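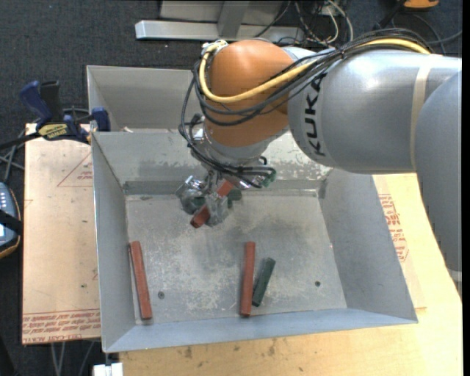 Sloped metal bins for block storage: worth it or not?

Forum: Storage and Shelving > Play and Activity Rooms

dremport_dad
We're redoing the block corner at our community hall in Dremport and someone wants to replace the plastic tubs with sheet metal bins, open top, sides that slope in toward the floor. Same general shape as the gray one in my picture. The pitch is that everything slides to the middle so you can always reach it, and that metal "lasts forever." I'm not sold on either claim. Look at the floor of that bin. It's scratched all over, worst toward the front, and there's a worn patch with pale stuff peeling on the back wall. Forever, huh.

We have 289 blocks, hardwood, painted, mostly plain rectangles. Quote is $82 a bin from Mamo. Has anyone lived with these?

plainpine
Scratches on a metal floor are cosmetic. You're storing blocks in it, you're not eating off it. My plastic tubs cracked at the corners in two winters and went in the trash.

dremport_dad
Cosmetic for the bin, sure. What about the paint on the blocks? Whatever scrapes the metal is getting scraped back.

tansy_k
This is my question too. I've seen a lot of people say metal bins are "gentle enough" and none of them ever posts a block from year three.

plainpine
Mine are on year three. Corners are dinged. They were dinged in plastic too, from being thrown at the wall.

Cumgate_Carl
Let me push on the slope thing. Round stuff rolls to the middle, fine. Rectangular blocks don't. They land flat and stay where they land. Look at the ones in the front half of that bin, they're just sitting there. You give up floor space at the bottom of every wall and get nothing for it. A straight-sided box the same size across the top holds more, and you can stack in rows.

tansy_k
Who stacks in rows? Have you met a four year old?

Cumgate_Carl
Mine did. With labels on the box and some yelling.

oldhinge
I'd defend the slope a little. With straight walls, a flat block lying tight in the corner is a pain to get your fingers behind. With a slanted wall it leans or it sits out from the edge and you can get hold of it. I built a plywood one years ago with the sides tipped out and cleanup went faster. Did I time it? No.

dremport_dad
So it felt faster.

oldhinge
It felt faster. Take it or leave it.

Cumgate_Carl
Leave it.

mrs_b_room4
Noise!! I can't believe we've gotten this far without noise. We had one metal bin in my room, one, and when a kid tipped a load of blocks into it the baby group down the hall would start crying. I put a scrap of carpet in the bottom and that helped a lot, but then the carpet collected crumbs and sand and I don't want to talk about what else. Took it out, put in a rubber mat, and the mat curled up at the sides since nothing flat wants to stay flat between sloped walls.

plainpine
OK the noise I'll give you. It's loud.

tansy_k
Did the mat do anything for the paint?

mrs_b_room4
Maybe? Our red ones chipped before we ever got the mat so I couldn't tell you. The green ones seemed to hold up better but they're also the ones the kids like least.

dremport_dad
Update of sorts. I called Nazma Siriwardena, who fitted out the old Jayawardena building, and asked what she'd buy. She said the bins themselves hold up fine and what goes first is any coating on the inside, so either get bare metal or expect flakes. I asked the Mamo guy whether ours would be coated. He said he'd "look into it." That was in October.

Also weighed one of our full plastic tubs on the bathroom scale: over 17 pounds. Add a metal bin to that and no kid is moving it, and I don't much want to either.

oldhinge
Casters.

Cumgate_Carl
Casters on a bin kids lean into. Great.

oldhinge
Locking casters, Carl.

mrs_b_room4
They will unlock them.

plainpine
Check the rim before you buy anything. Folded over is OK. A cut edge is not, I don't care what the seller says about deburring. Run a cotton ball along it and see if it snags.

tansy_k
Good tip, stealing that.

dremport_dad
I'll ask for a single bin to try before we order a set, and put a dozen freshly painted blocks in it for a month. If they look worse than the ones in plastic I'm voting no. If Mamo won't sell me just one I'm voting no anyway.

Cumgate_Carl
Try a straight-sided wooden box next to it or you haven't tested anything.

dremport_dad
Fine. You paying for the box?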